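Ririx Support Portal
Ticket 138: Shelf-to-basket task, grasp aborts at open compartments
Status: Open, waiting on customer
Priority: Normal
Raised by: Jagadeesh Kotian (Mapplebeck)
Assigned to: Zixuan Yuan (Ririx)
Product: Bundari household task package, on humanoid platform

Jagadeesh Kotian wrote:

We are assessing whether Bundari can take over tidying and fetching jobs in a furnished room. The present task is to collect fruit from an open cubby shelf and put it in a hand-held basket. The robot walks to the shelf and lines up correctly. It then reaches, opens the hand, holds position over the item and gives up after 11 seconds with "grasp pose rejected". The arm returns to rest and the item is still on the shelf.

It does not happen every time. Over 70 attempts on Monday and this morning, 27 ended this way. The others completed the pick, though several were slow enough that I would have done the job by hand in the meantime.

Items nearer the back of a compartment are worse. Round items are better than long ones.

Zixuan Yuan wrote:

Thanks, the split between round and long items is useful. Please confirm:

Software version on the task controller.
Whether the shelf model was built from a scan or typed in from measurements.
Whether the basket is declared as a carried object before the reach starts.
Finger closing force setting.

Please also send the log for one failed attempt. The full trace is not needed, only the part from "approach complete" onwards.

Jagadeesh Kotian wrote:

Version is the one supplied with the February update. Shelf model was typed in. Basket is declared. Closing force is at the default of 1000 in your units, whatever those are.

Log extract, attempt 41:

approach complete
basket hand: hold, closed
reach hand: open
target class: fruit, long
clearance check: upper divider, pass
clearance check: side divider, fail
retry 1, side divider, fail
retry 2, side divider, fail
grasp pose rejected
return to rest

I checked the side divider with a tape measure. The hand fits with room on both sides. A person would not think twice about it.

Zixuan Yuan wrote:

The failure is in the clearance check and the closing force plays no part in it, so leave that at default. For long items the planner turns the wrist so that the fingers close across the narrow side. If the item lies at an angle, the turned hand comes close to the divider, and any error in the typed shelf model is added on top. Round items have no preferred direction, so the wrist stays where it is.

Do you have a picture of the reach with the hand over the item? I would like to see the wrist angle and how far the basket arm is from the shelf.

Jagadeesh Kotian wrote:

Attached. The green fruit is the target.

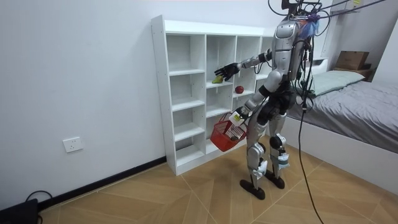 Attachment 1: reach hand open over the green fruit, basket held in the other hand.

Zixuan Yuan wrote:

Received. The basket arm is low and in front of the hip, so I am ruling it out as the obstruction for now. The fruit is near the front edge, which leaves the side divider margin as the main suspect.

Steps, in this order:

1. Rebuild the shelf model from a scan. Use the Kerkivard scan tool — the older one rounds divider thickness up.
2. Run ten picks on the long item with the side margin unchanged.
3. If any are rejected, reduce the side margin by one step and run ten more.
4. Send both sets of logs.

On your wider question, I would class fetching from open shelves as workable under supervision. Closed cupboards are not supported in this release.

Jagadeesh Kotian wrote:

Understood. Scan is booked for the afternoon of Tue 24 February. Logs to follow — please keep the ticket open.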